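I have been learning to play the accordion for 87 days and I would like to report my findings. 1/9

Finding one. It is heavy. I knew it was heavy when I bought it, in the way you know a couch is heavy before you help your cousin move. 2/9

The teacher is Hervé Collet. He has one rule, which is that you count out loud. I am a grown adult with a mortgage and I spend my evenings shouting ONE two three at a music stand. 3/9

My neighbor Jana Dreßler has asked, very politely, whether there is a second song. There is a second song. It is in December. The recital is in December and the second song is for that. Until then it's the waltz, Jana. 4/9

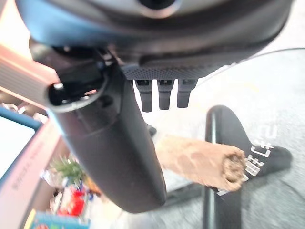
Back to the waltz. It has 37 bars and I can play 35 of them. The other 2 are next to each other, right before the end, so every performance so far has stopped like a bus with a closed door. 5/9

Hervé says slow down. I slowed down. At my current speed it's no longer a waltz, it's more of a weather system. 6/9

People ask about the left hand. The left hand is all buttons, you can't see any of them, and they all feel the same except the one with the little dent. I live near the dent. I don't travel. 7/9

Spent $317 on a strap repair and a used case. The case is nicer than any luggage I own - I've been eyeing it for a weekend trip. The accordion can stay home and think about bar 36. 8/9

Lesson tomorrow at 6. I've practiced twice this week, and I'm going to tell him four times. He'll know by the second bar. 9/9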